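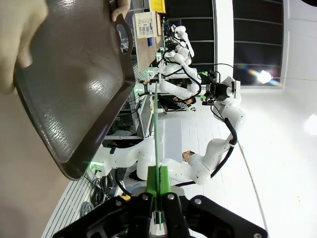
*Fig. 3. Brown serving tray, handle end.*

## Comments on your Trosik blog

1. Open **Settings > Comments** and choose who may post.
2. Set the length limit. The default is 1,000 characters.
3. Click **Save** – open drafts keep the old limit.

**Note:** Posts with comments closed still show the old count. 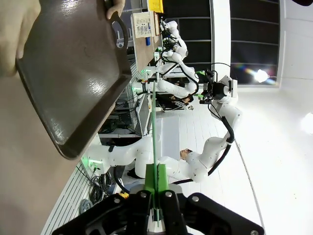 *Fig. 4. Tray held at a tilt.*

4. To remove a comment, click **Delete** under it.

**Caution:** Deleted comments can't be restored. Replies go too.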